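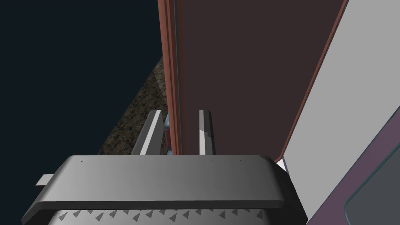
By Edem Sarpong | 1/26/18 | Robotics

Stelness has pulled the latest update to its kitchen arm software after units in test homes kept squeezing cabinet doors well past the force limit. One door in Nukport came off its hinge. No injuries were reported, according to the company, which also wrote the report.

The fault, Stelness says, was in the simulator. The arm practices on rendered kitchens, closing its two fingers on doors and knobs, and the April build treated every door as if it could take any load. The controller ran 1,000 trials and passed them all. It then went out to 30 homes.

Tuấn Vương, who tests household machines at Wuyts, is unimpressed. "A rendered door doesn't splinter," he said. "They graded the arm on a door that couldn't fail, and then they were surprised."

Stelness says a fix is ready and has been run 200 times – again in the simulator. Asked how many of those runs were repeated on a real cabinet, a spokesman first said "a number" and later gave the number as 2.

The update returns next month. Owners have been told to keep the arm switched off until then.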